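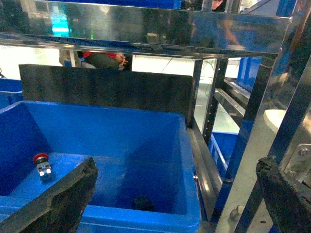

Gekside Blue Parts Bins and Drosent Roller Shelf: Review

Print this page | E-mail this to a friend

January 5, 2026

We replaced our cardboard pick boxes in July with Gekside's large blue plastic bins, and bought one Drosent roller shelf unit to keep them on. The parts we store are mostly electrical: push buttons, contact blocks, selector switches, small housings. This review covers both products, as they were ordered together and get used together.

The bins

The Gekside bin is a plain open-top container in bright blue. The rim is thick and the inside walls slope in toward a flat floor. The rim is the best part of it. You can grab it anywhere, with or without gloves, and it doesn't dig into your fingers when the bin is loaded.

The sloped walls cost you some room at the bottom. If you store square cartons you will lose a strip on every side. For single parts it doesn't matter much. An emergency stop button with its contact block fitted will stand upright on the floor of the bin, which is how we like to keep them, with the red mushroom cap on top where it's easy to spot.

Red parts and white parts show up very well against the blue. Dark parts don't. The walls are high enough that the back corners are in shadow under ordinary ceiling lights, and a small black part can sit back there and get missed. We had a stock count come up short twice for that reason. Our fix was to put black parts in a light-colored tray inside the bin. Gekside sells the same bin in light gray, and if most of your stock is dark I would order that color.

The plastic has held up. We have scuffs on the floors of the busier bins and one rim with a nick in it, and no cracks. They wash out with a hose and dish soap. Labels with ordinary adhesive peel off the outside within a few weeks, so budget for label holders. The Zarei clip-on holders fit the rim, but they are tight and you may need to push them on with the heel of your hand.

The roller shelf

The Drosent unit uses rows of white rollers running between metal side rails. You load a bin at one end and it rolls to the other. Assembly took two people most of an afternoon. The instructions are drawings only, and the drawing for the lower level is printed upside down relative to the others. Get the side rails parallel before tightening anything. Ours were slightly off the first time, and the bins drifted to one side and dragged.

Once it's set right it works well. A full bin moves with one hand. Bins that are nearly empty sometimes stop partway and need a push, and I'd like a little more pitch on the track for those. The rollers are noisy when a heavy bin comes down quickly.

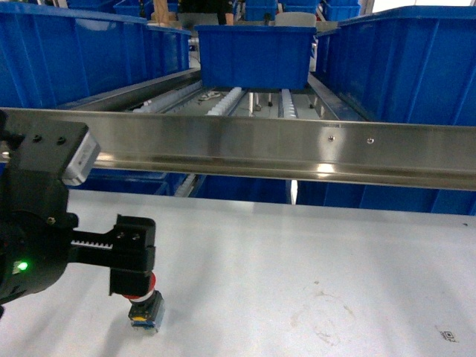
Bins above and below the steel rail, with the roller track in the center.

We keep a white work surface at the front of the shelves for sorting. It shows every smudge, and round stains from cups and cans don't come out with plain water. If you have the choice, get a darker top. The stainless steel rail wipes clean easily but is reflective enough to be annoying in the late afternoon.

The lower level is useful for backup stock. It is dark down there, and reading a label means bending over. We added a battery light strip from Nastora, which helped. I wouldn't put anything on the lower level that you need more than once a day.

Small items that fall out of a bin end up on the track, usually beside the rollers. Check it when you refill. I have taken out caps, washers and a good many scraps of packaging.

Price

The shelf unit was $914 delivered. That seems fair for the weight of the metal in it, though I'd expect correct drawings at that price. The bins are cheaper per piece if you buy in quantity, and the shipping charge on a small order is hard to justify. Spare rollers are sold separately in bags of 100, far more than a small shop will ever need. I asked for a smaller pack and was told there isn't one.

Verdict

I would buy the bins again, in a mix of blue and gray. I would buy the roller shelf again for heavy or fast-moving stock. For light parts that only get picked now and then, a flat shelf does the same job for much less money.

Bins: 4.5 out of 5
Roller shelf: 3.5 out of 5

Print this page | E-mail this to a friend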